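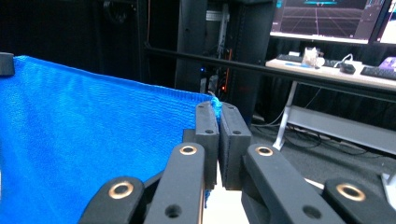
One reader wrote to ask whether a hand-held gripper kit is worth the money if you don't own a robot arm to put it on, and whether I'd gone a bit soft on the Floltetti in my first post. Fair question on both counts! I had only had it out of the box for one evening when I wrote that, and I was in the happy stage where everything with a hinge in it is wonderful. So I've now lived with it for a good while longer, and I have more to say (I usually do).

I'll take the arm question first. I don't have one either, and I probably won't until the spare room stops being a spare room. What I wanted was to learn how a two-finger gripper feels about the things in my house, and for that you really only need the gripper and a hand to hold it. Cloth was what I cared about most. I've been reading about laundry-folding machines for years with a mixture of hope and suspicion, and I wanted to find out for myself why a towel is such a stubborn thing to pick up.

Well, now I know a little. A microfiber towel is lovely to practice on, because the pads bite into the pile and a corner stays put once you've got it. The getting it is where the evening goes. If the corner lies flat on the table, the fingers slide over it, and you end up scooping and poking and muttering until there's a bit of a fold to close on. I did 100 corner grabs in one stretch with the radio on, putting a mark on the back of an envelope for each clean one, and then I lost the envelope, so you'll have to take my word that I was much better by the end than at the start. Thin cotton napkins were harder. A wool scarf was so easy it felt like cheating.

The kit itself came from Gavrilă, the little mail-order shop in Estlow that I've gone on about before. It arrives mostly assembled, with 12 small screws in a bag and a leaflet that somebody clearly wrote with care and then shrank to fit the box. I needed my reading glasses and a lamp. The linkage is black, with brass-colored rings at the pivots, and I'll admit those rings sold me on it before I'd read a word about how it worked. The movement is smooth and the pads meet evenly, so you can pinch a fold between them without one side creeping ahead of the other. I'd had a cheaper one before this that never managed it, and I blamed myself for months!

Now for the grumbles, so that nobody can call me soft. The pads are squarer and chunkier than I'd like for small work, and getting one of them under the edge of anything flat takes patience. My wrist was sore after the long session too, although I hold things too tightly in general and the same thing happens to me with a paintbrush. The shop says the joints are good for up to 1000 cycles before they want looking at, and I can't tell you how true that is. Mine hasn't developed any wobble I can feel.

Then there's the Fosen subscription, the paid service that goes with the kit if you want it. You get a set of exercises every month (towels, then bags, then a rather horrible one with shoelaces) and you can send in a question and have it answered by email. I tried it for 4 months. The first two sets were worth every penny and the replies were kind and thorough, even when I asked the same thing twice in different words. After that the exercises began to look like each other, and I let it lapse in November. If you're starting from nothing, I'd say take it for a short spell and then stop, and keep the exercise sheets, which are nicely drawn.

So would I buy the Floltetti again, with no arm and no serious plans for one? Yes, I would, and I'd skip the carrying case, which is overpriced and smells of glue. If you already have an arm, please write to Gavrilă about the mounting plate before you order. I had a long and friendly exchange with them about it and came away still not sure which bolts it takes.

Pillowcases are next. I've been putting them off because of the corners being inside the other corners, if you see what I mean.

Related posts
First evening with the Floltetti
Why I gave up on the cheap gripper
Fosen exercise sheets, month one: towels
A day trip to Estlow and the Gavrilă shop counter
Robot vacuums and fringed rugs, a sad story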